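**November, bench 2, after lunch -- Garnden pack, run 12**

Finally got the Garnden bank to go a full discharge without the cutoff tripping early! Swapped the thin jumper for the short braided one and the sag at the connector is gone. Ended at 81 Wh out, best so far on this pack, and the curve is lovely -- flat nearly to the end, then one clean knee.

The Keseteck load still reads a hair high at low current. I checked it against the Danzer meter at three points and wrote the offsets on the tape on its lid. Please leave the tape on.

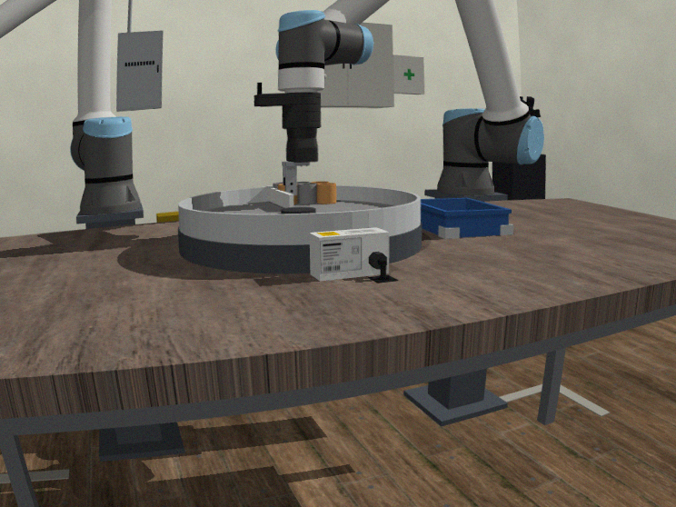 Charging side next. With the USB-C input it takes full power right away, then steps down in two stages. I want to see if the second step follows cell temperature or just voltage, so the probe goes between the cells this time (top gap, kapton over it).

Solar input: tried the folding panel at the window, too cloudy to say anything. Log is file 1103 if anyone wants to look at the noise. I love how fast the tracker recovers after a shadow, though -- much quicker than the old Curkuretti board.

To do:

- run 13, same load, probe in
- redo low-current offsets
- order more braided leads, we have one good one left
- panel outside, first clear morning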